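I have been putting off replacing the kids' kitchen set for two years, mostly out of loyalty to the old one, which came from my sister and had already been through her three. In March the oven door finally came off in my hand, and so I ordered the Ollotitz play kitchen from Grarier. We've had it long enough now that I feel I can say something useful about it.

Putting it together took me one evening and a good part of the next morning. There are 13 steps in the booklet, and most of them are perfectly pleasant, but step eight (the sink panel) wants three hands. I borrowed my neighbor Rory Dunbar for that one and paid him in coffee cake. The screws are all bagged by step, bless whoever decided on that, and every hole lined up. I did have to back one hinge off and start over - my own fault for tightening too early.

Once it was standing I was really pleased with it. It doesn't wobble, even with a four-year-old hanging off the counter, and the height is right for her and still fine for her brother, who is seven and swears he's too old for it until he thinks I've left the room. The oven door closes softly. The knobs click, and they click loudly, so if you work from home you may want to put the thing at the far end of the house!

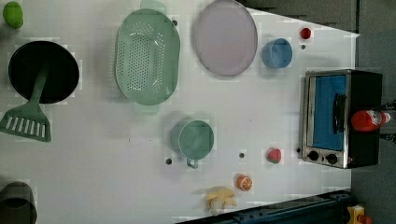

*Pan, spatula, colander and plate, seen from above.*

Now for the grumbles, and there are only a couple. The shelf under the sink is too shallow for anything bigger than a cup, so the dishes end up in a basket on the floor, and from there they travel all over the house. And the stick-on tiles behind the stove started lifting at one corner within a few weeks. I wrote to Grarier about it and got a very kind note back from Rania Alaoui in their customer service, with a fresh sheet of tiles in the mail a few days later. The second set has stayed put so far.

I paid $215 with shipping, a little more than I'd planned on. My friend Sigita Mets has the Szalai kitchen, a cheaper one, and her girls love it just as much, though the doors on hers have never hung straight. If you have the room and can stretch to it, I'd go with the Ollotitz. Four and a half stars from me, with the missing half for that shelf.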